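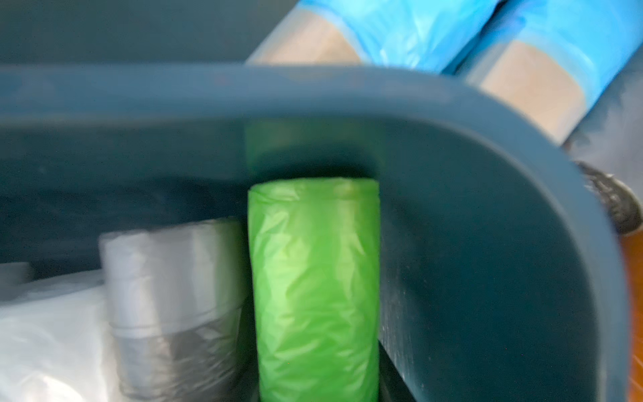 **Stores and supplies: bag rolls**

The Skovby store has changed how it keeps plastic bags on the roll. Until October they were held in a drawer under the sink, where the outer turns unwound and the loose ends caught in the runners. Rolls now go into a dark blue-grey plastic tray with raised rims, one colour per use, laid side by side with the ends facing out.

Opened rolls should be rewound by hand before they go back. Film that is left slack slides over the next roll and makes both hard to lift out. Single bags torn off and not used are folded flat and kept apart from the rolls.

A roll may stand upright in a deeper container if the tray is in use elsewhere. Upright storage takes less floor area, but the lower end is difficult to check for splits. 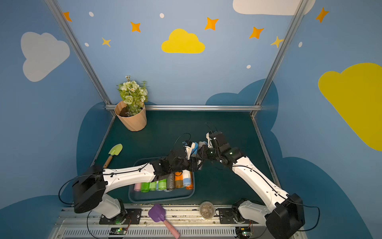
*Bag rolls side by side in the tray, ends outward.*

Colours follow the list used at Zitovdale:

- green: garden and kitchen waste
- grey: general waste
- orange: packaging
- pink: textiles for washing
- light blue: paper

Stock is bought in cartons of 60 from Slanina, with 20 bags to the roll. The last count, taken with the Jirndale stock included, came to 129 rolls, and nearly all of the shortfall was in grey. Please enter each roll on the sheet when it is opened, not when it is finished. The order code for the grey is 3940.

Trays should be wiped with a damp cloth and dried before refilling. Spare trays are on the lower shelf, next to the potting compost.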